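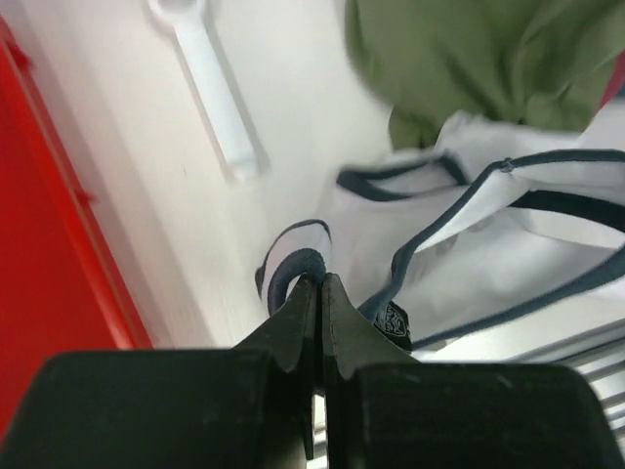 Photo: Aitana Arroyo / Bastlow Children's Pages

Why Do Clothes Have Edges?
Words for young readers, ages 7 to 10
Updated 03/09/2020

Take a shirt from your drawer and look at the neck. Is it the same as the rest of the shirt? Probably not. Very often there is a band of another cloth, sewn all the way along the edge. Sometimes it has the same color as the shirt. Sometimes it is different, like navy blue on white. This band is called the trim.

Many people think the trim is there only to look nice. It does look nice, but it has work to do also.

What happens to an edge without trim?

Cloth is made of threads. In a T-shirt, the threads make small loops, and each loop holds the next one. This is called knitting. When somebody cuts the cloth with scissors, the loops at the cut have no neighbor to hold. The edge can roll up like a little tube, and some kinds of knitting can come open, loop after loop.

So the person who sews the garment covers the edge or folds it. ("Garment" is a word for any piece of clothing: a shirt, a dress, a pair of shorts.)

What is ribbing?

Look at the navy-blue band in the photo. It has thin lines in it, like a field after the farmer has passed with the plow. Cloth like this is called rib knit, or ribbing. The high lines are the ribs, and between them there are low lines.

Ribbing can stretch very well. When you pull it, the low lines open. When you let go, they close again. This is useful at the neck of a shirt, where your big head must go through a small hole! It is useful also on sleeves and on the tops of socks.

Try it yourself

You need one old T-shirt and a ruler. Ask an adult which shirt you may use.

1. Put the shirt flat on a table.
2. Hold a short piece of the neck band between two fingers of each hand. Measure it.
3. Pull softly and measure again.
4. Do the same with the cloth in the middle of the shirt.

Which one became longer? Which one went back better to its first size? Write your answers in your notebook. If you have a sock near you, test the top of the sock too.

How to be kind to the trim

A neck band can become tired. If you pull your shirt off by the neck every day, the band gets wavy and does not go back. It is better to take the shirt by the bottom and lift it over your head.

When you fold, smooth the trim with your hand first, so that it lies flat and does not hide under the rest of the cloth. White clothes with dark trim should be washed in cool water, and please read the label before. The dark color can sometimes go into the white part, and it is very difficult to take it out.

New words

Garment: a piece of clothing.
Trim: a band or line along the edge of something.
Ribbing: stretchy knit cloth with raised lines.
Hem: an edge that is folded and sewn.

Next page in this series: Buttons, Zippers and Snaps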